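Kornance opens refill packing room in Alport - spouted pouches to go out from Saturday

ALPORT - Household goods firm Kornance will open its new refill packing room this Saturday, with spouted pouches replacing rigid bottles across the Wako range. Doors at 9. Visitors welcome, no booking.

The room sits above the old Stateo shop. Short walk from the bus station, stairs only for now. Pouches are checked on a plain white surface before boxing - cap, seam, print - and anything with a bad seam goes back.

"We were throwing out too many bottles and paying to ship air," said Gregor MacKinnon, operations manager at Kornance. "A pouch packs flat when its empty. The shelf space alone made the case."

The first run is 2,469 pouches, for stores in Alport and by mail order. Up to 800 more to follow in July if the caps arrive on time.

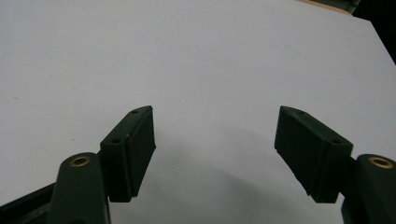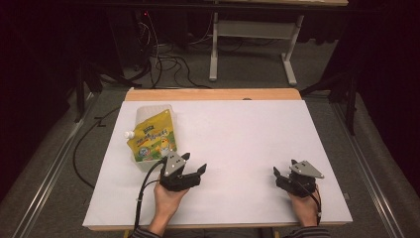 A white work surface in both; the yellow pouch with the white screw cap is in the second.

Can a pouch be refilled at home?

Most can be rinsed and used again with the same product, as long as the cap still closes tight. Keep them away from boiling water.

Fedir Sydorenko, who heads packing, will give short talks through the morning on sorting, sealing and boxing. Talks are free, places limited by the size of the room. Children fine with an adult.

Pouches will be sold in boxes of 4, singles at the counter only. Store list to be confirmed next week - please check before traveling. Used pouches can be droped off at the counter during opening hours, rinsed please, caps on.

Contact: Kornance Press Desk, Alport | © Kornance. All rights reserved. | Back to top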